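Mesfin Gashaw has spent 14 years collecting the founding legends of the coast between Jarnport and Lundbridge. His new book, *The Oar and the Stone*, deals with one of them: the story of Kilari, the exiled helmsman who is supposed to have landed at Jarnport and divided the shore among his crew. We spoke at the Lundbridge library one afternoon in November.

## Two versions of a landing

The legend survives in 2 main forms. In the older one, Kilari is a helmsman who loses his king in a storm and follows a line of seabirds to land. In the later one he is a prince, and the birds are gone.

"The prince version is the one they teach in school," Gashaw says. "It was written down by a monk who worked for a family that claimed Kilari as an ancestor. They didn't want to come from a helmsman."

The monk's text runs to 1,214 lines. Gashaw has translated all of it, although he prints only the first half in the book. The second half is mostly land grants.

"I like the land grants. My editor didn't," he says. "You can see which farms were in dispute when he wrote it, down to a single well."
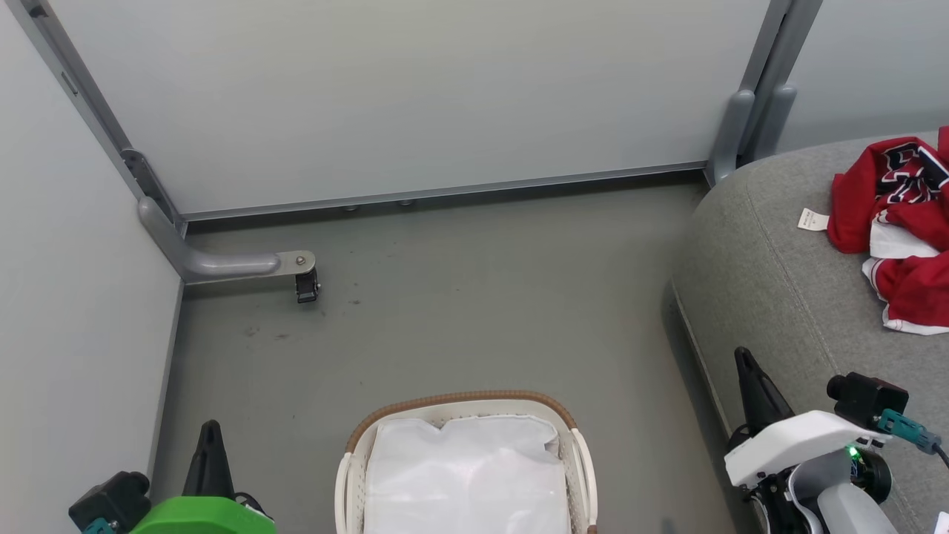 ## The giant at the ford

Both versions include a fight with a giant named Usmani, who holds the river crossing at Lundbridge. In the monk's account Kilari kills him with a spear. In the older form they wrestle until dark, and Usmani gives up the ford in return for a yearly payment of salt.

Gashaw thinks the salt is the important part. A toll was paid in salt at that crossing for at least 200 years, and he believes the giant was added to explain it.

"People had a custom and they wanted a reason for it," he says. "A giant is a good reason. He's easier to remember than a charter."

He is more careful about whether Kilari himself existed. The name appears on no coin or gravestone that he knows of. There is a stone near Jarnport harbor that people call Kilari's Seat, but the name is first recorded long after the monk's time.

"I get asked about it at every talk," he says. "I say there may have been a man, and he may have had a boat. After that I'm guessing - and so was the monk." 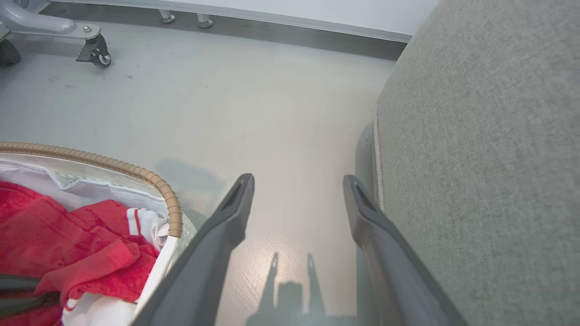

*Gripper fingers over a pale gray floor.*

Gashaw grew up hearing the story from his grandmother, who told it with the birds and without the spear. Her ending had Kilari going back to sea as an old man. He has not found that ending in any manuscript.

"I put it in the appendix under her name," he says. "It's as good a source as some of the others."

His next project is a shorter one, on the names of the fields above the ford.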